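2022-04-18

Sourdough starter log, second flour trial. Fed both jars at breakfast with the Draltmont rye and wow, what a difference from the white stuff! The Toseo jar (plain bread flour, same water) was still flat when the rye one had pushed its rubber band up and was smelling like green apples. I want to marry this smell.

Weights: 116 g starter, equal flour, equal water. The scale drifts, so I weighed twice. Total in the big tub after mixing the levain came to 899 g, a bit over plan. Fine for two loaves.

Blond strips and honey strips in the same wood top. 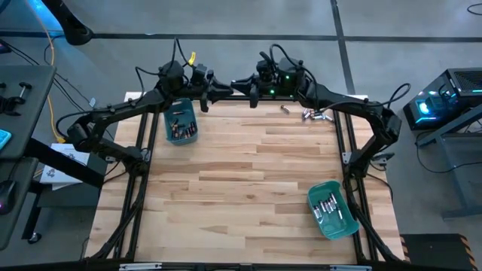
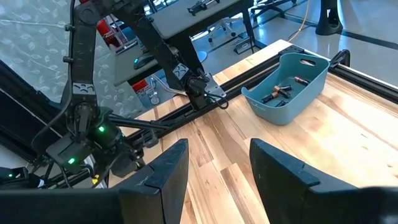
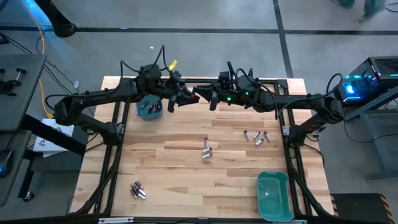

Babak Mazandarani thinks the rye jar is only ahead on account of the bran and will fall off after 3 more feedings, and he'd like me to switch the flours between jars before I get too excited. Good idea, doing that tomorrow. He also wants the water temp written down each time - guilty, I skipped it all through October.

Still to try: half rye, half Toseo. Colder overnight spot. Find the lid for the small jar.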